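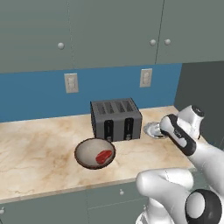
Figure 1. Wall cupboards with round knobs above a blue splashback.

Moisture uptake by dry foods in domestic kitchen cupboards

Rohani Santoso
Second-year project report, Food and Domestic Science
Supervisor: Dr Subramaniam

Summary

Crackers and granulated sugar were stored for 20 days at three positions in a shared kitchen, in folded paper bags and in screw-top glass jars. Air temperature and relative humidity were logged at each position every hour, and the samples were weighed on thirteen of the days. Crackers in paper bags gained between 3.8 and 6.2 per cent of their starting mass. Crackers in jars gained no more than 0.5 per cent. Sugar changed very little at any position. The base cupboard next to the sink gave the highest mean humidity and the greatest uptake. The cupboard beside the hob showed the widest swings in humidity but a lower mean. The type of container had a larger effect than the choice of cupboard.

1. Introduction

Dry foods exchange water with the air around them until the two are in balance. A baked product such as a cracker leaves the oven with a low water content and will take up moisture from ordinary room air. The change in mass is small, but the change in texture is noticeable, and most people would call the product stale well before it was unsafe. Granulated sugar behaves differently. It takes up very little water below a relative humidity in the region of 80 per cent, then takes it up quickly. Brief periods of high humidity can leave a thin film of syrup on the crystals, which sets into lumps when the air dries out again.

Advice on packets is usually limited to "store in a cool, dry place". In a small kitchen the choice is between a few cupboards, and the differences between them are not obvious. Wall cupboards near a hob are exposed to warm air and steam. Base cupboards are cooler, and for the same amount of water vapour cooler air has a higher relative humidity. Cupboards containing pipework may also have gaps in the back panel.

The project set out to answer two questions. First, how much do temperature and humidity differ between cupboards in one kitchen in normal use? Second, is the difference large enough to matter for dry foods, compared with the effect of the container?

2. Materials and method

2.1 Site

The work was carried out in a first-floor kitchen at Kerkow House, a shared residence for five students. The kitchen has a four-ring gas hob, an extractor hood that vents outside, and one window over the sink. Residents were asked to cook as usual. They were also asked to leave the test shelves alone, and to note in a diary any cooking session longer than half an hour.

2.2 Positions

Position A was the wall cupboard immediately beside the extractor hood, middle shelf. Position B was a wall cupboard on the opposite wall, middle shelf. Position C was the base cupboard next to the sink unit, with the waste pipe passing behind its back panel. All three cupboards were kept roughly half full of tins and crockery during the test.

2.3 Samples

Flusness plain crackers from a single batch were broken into pieces and mixed. Each cracker sample was made up to 23.00 g. Granulated sugar was weighed out to the same mass. At each position there was one bag and one jar of each food, making twelve samples in total. The bags were plain brown paper, folded over twice and held with a plastic clip. The jars had metal screw lids with a soft liner and were tightened by hand.

2.4 Measurements

Three Grarard loggers were used, one per position, placed at the back of the shelf and clear of the cupboard wall. They were compared before the test by leaving them side by side in a closed box overnight. The largest disagreement was 1.1 per cent relative humidity, and no correction was applied. Each logger recorded once an hour.

Samples were weighed in their containers on a balance reading to 0.01 g, and the empty container mass was subtracted. Containers were not opened for weighing. An empty bag with its clip was kept at each position as a control, as paper also takes up water, and the change in the control was deducted from the result for the filled bags. Control bags are not included in the count of weighings given below. Weighing took place between 5 pm and 6 pm, before the main cooking period.

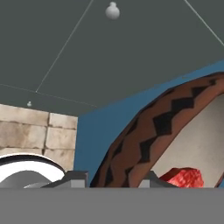 The balance was checked with a 50 g reference mass at the start of each session. On one occasion it read 0.03 g high and was levelled and re-zeroed before use. Draughts were a greater nuisance than expected, and from the second session onwards the window was closed ten minutes before weighing.

3. Results

3.1 Temperature and humidity

The loggers produced 1,427 usable readings. Thirteen readings from position C were lost when the battery cover worked loose. The lost readings were consecutive and fell overnight, so the mean for that position may be slightly affected.

Position A: mean temperature 22.6 °C, mean relative humidity 54 per cent, range 41 to 79 per cent.
Position B: mean temperature 20.4 °C, mean relative humidity 51 per cent, range 44 to 60 per cent.
Position C: mean temperature 18.9 °C, mean relative humidity 62 per cent, range 55 to 71 per cent.

At position A the peaks matched entries in the cooking diary. The highest value was recorded on an evening when pasta and potatoes were boiled at the same time with the hood switched off. Humidity fell back to within 3 per cent of its earlier level in less than three hours. At position C no clear link with cooking was found. The trace was flatter and followed the outdoor weather with some delay.

3.2 Change in mass

A total of 156 sample weighings were made. Final gains, as a percentage of starting mass, were as follows.

Crackers in bags: A 5.0, B 3.8, C 6.2.
Crackers in jars: A 0.4, B 0.3, C 0.5.
Sugar in bags: 0.1 or less at all positions.
Sugar in jars: no change that could be separated from balance error.

In the bags, more than half of the final gain had taken place by the fifth day. The curves for positions B and C had levelled out by the end of the test. The curve for position A continued to move up and down by as much as 0.3 per cent between sessions, and the final value should be read with that in mind. In the jars the gain was close to a straight line throughout, which suggests a slow leak past the lid liner that had not yet approached balance.

At the end of the test the containers were opened. Crackers from all three bags bent slightly before breaking. Crackers from the jars snapped cleanly. The sugar in the bag from position A contained several soft lumps that could be crushed with a spoon. No lumps were present in the other sugar samples.

4. Discussion

The ranking of the cracker results follows the ranking of mean relative humidity, as would be expected for a product that has time to come into balance. The peaks at position A were too short to raise the crackers to the level reached at C. They may, however, account for the lumps in the sugar. The recorded peak of 79 per cent was just under the value at which sugar begins to take up water readily, and an hourly reading could easily have missed a higher one. A shorter logging interval would settle the point.

The difference between the best and worst cupboards was 2.4 percentage points of mass gain in bags. The difference between bag and jar in the same cupboard was never less than 3.5. A household with enough jars therefore has little reason to worry about which cupboard is used for crackers, at least over a period of this length. Where food is kept in its opened packet, position B is preferable to either of the others.

It had been assumed at the planning stage that the cupboard beside the hob would be the worst of the three. This was not the case for crackers. The higher temperature at A works in the opposite direction to the added steam, by lowering relative humidity for most of the day. Higher temperature may have other effects on stored food, such as faster rancidity in products containing fat, and these were not examined.

5. Limitations

Only one kitchen was studied, and in May, when the heating was off. Winter conditions would probably give drier air in the wall cupboards and might widen the gap between B and C. There was one sample of each type at each position, so variation between supposedly identical bags is unknown. The control bags were empty and will have been exposed to air on both faces, while a filled bag is partly in contact with the food. The correction applied may be slightly too large. Texture was judged by one person who knew where each sample had been stored.

The test containers were also kept closed throughout. Containers in ordinary use are opened daily, and the advantage of the jar would be expected to shrink as the food is used up and the air space grows.

6. Further work

The test should be repeated in winter with three samples of each type and a logging interval of five minutes at position A. A second container type, such as a plastic box with a snap lid, would be worth adding, as these are more common than jars in student kitchens. Breaking force could be measured with a simple loaded beam in place of a judgement by hand.

Appendix: handling of missing data

The thirteen missing readings at position C were left blank and were not estimated. Means were calculated from the readings available. Diary entries without a start time were excluded from the comparison with the humidity trace at position A. One weighing of the bagged crackers at position B was repeated after the clip was found on the bench beside the balance, and the second value was used.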